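Desk & Tabletop Storage > Guides > Setting up your Multitz two-tier drawer unit

Section 2: Choosing a spot and getting the drawers ready

By now you should have the body of the Multitz out of its wrapping and all the little bags of padding put aside (do keep them until you are quite sure you are happy with everything). This part of the guide takes you through laying out the table, standing the unit where it will be most useful to you, and trying out a drawer before you fill it up. There is no hurry, so put the kettle on first if you like.

1. Clear the table and wipe it over with a dry cloth. Crumbs have a way of working themselves under the base, and the unit will rock ever so slightly if one does.

2. Spread out your table mat, if you use one. The large printed ones do tend to hold their creases for a while after being folded. Smooth the mat from the middle outwards with the flat of your hand and leave it overnight if you can. A few soft wrinkles will do no harm, as long as none of them runs beneath the unit.

3. Stand the unit towards one side of the mat, with the drawer fronts facing the part of the table where you sit and work.

4. Check that you have left enough room in front. You will need 11 cm of clear table for a drawer to come out comfortably, and a little more if you have large hands.

5. Fit the upper drawer only. Offer it up level, let it find the runners, and slide it in gently until it stops. Leave the lower tier open for now, and you will be able to see straight through to the mat and check that the base is sitting flat.

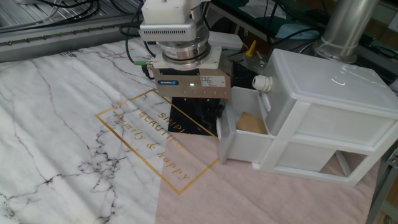 Rohani Chong writes that she left the bottom drawer out for good, and now slides her envelopes and a Daza notebook into the gap – much quicker to get at, she finds, and she keeps the spare drawer on a shelf for buttons.

You are very welcome to do the same, and the unit will be perfectly steady with one drawer in place. If you would like both, carry on as follows.

6. Draw the upper drawer partly open and put something small and light in it, such as a piece of card. Push it closed and open it again a few times. If the card slides to one side each time, the table is not level and a thin felt pad under one corner will usually put things right.

7. Fit the lower drawer in the same way as the upper one.

Note: The frosted plastic lets you see a shadow of what is inside, though not enough to read by. A small paper label on the front is a kindness to everybody else in the house.

Caution: The lid is glossy and shows scratches. Please don't stand mugs, plant pots or anything gritty on it – and never use scouring powder to clean it.

Guide last revised 30th May

Related guides
Fillden stacking trays: first assembly
Flattening and caring for printed table mats
Nivitz drawer dividers: cutting to size
Cleaning frosted plastic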